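The last butcher in Drurnemska

When Azucena Huerta took over the shop on the corner of the square, Drurnemska had 2,698 residents and two butchers. The other one closed in January. Her nearest competitor is now the supermarket in Zarside, 30 minutes away by bus, and plenty of her neighbours make the trip.

She makes her sausages in the back room, starting at five in the morning. The recipe came with the lease: pork shoulder, sweet paprika, garlic and a little white wine. Villalobos, the wholesaler, delivers the meat twice a week and the casings once a month. Everything else she buys locally.

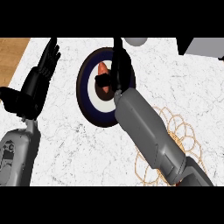 Prices are the hard part. Her rent went up by 285 a month last year, and the cold store needed a new compressor in the same week. She put the sausages up once and lost some of her older customers, who came back in the spring when the supermarket did the same.

What keeps the shop going is the Nistetti, a small café across the square that takes a standing order for its lunch menu. Huerta would like two more customers like it. She has written to the school kitchen and is waiting for a reply — the contract there comes up for renewal before the summer.

She has no plans to sell. Her niece works the counter in the holidays and has asked to learn the knife work, starting with the shoulders.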